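Rurnavitz House Simulator

Software for rehearsing mobile robot work in furnished homes

Rurnavitz runs a household robot in a rendered house, with contact physics on the furniture, doors and loose objects. The current release is version 6. Customers use it to test driving, reaching and grasping before they book time on hardware.

The open day in Fletau is held every November in Suite 803, Katona Building. Visitors can watch a full run on the wall screen or sit down at a station and drive the robot themselves. The run uses the standard house, with the robot's own camera view on screen. Doors can be left at any angle, and operators are asked to look through the opening before they plan a route. With the door partly open there is still a good stretch of white floor to aim for, and the dining table and chairs are in view further back.

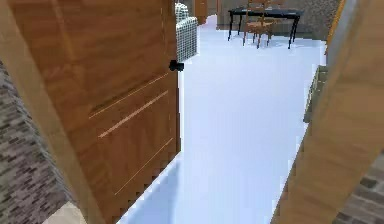
What is included

Simulator and scene editor
Standard house, furnished
Library of nearly 400 household objects
Robot model with arm, gripper and onboard cameras
Recorder for saving and replaying runs

Grasping at the open day

Stations are set to the default grip force. Visitors who want to change it can ask for the settings panel, which also covers friction and object weight. Keyboard, gamepad and leader arm are all supported, and the gamepad is the easiest for a first try.
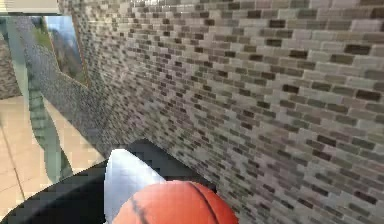
Contact checking is on in every demonstration and cannot be switched off at the visitor stations. The simulator tests the gripper, the arm and whatever is being carried against walls and furniture, and the log lists each contact with its time. A large round object is a useful test. The orange basketball in the gripper hides part of the tiled wall from the camera, and the operator has to judge the clearance from the log or a second view.

Bedroom passes

Beds and tables are harder than open floor. The side rail runs at an angle to the camera, and the robot's own parts take up the bottom of the view. The square marker on the black block is modeled along with the rest of the robot, so calibration scripts can be tried here too.
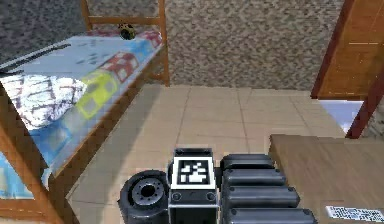

Booking a place

Each session takes 13 visitors. The first starts at 9:30 a.m. Write to Wing-sze Man at the Fletau office with your name, company and preferred session. Customers near Wakville can ask for the same demonstration on site.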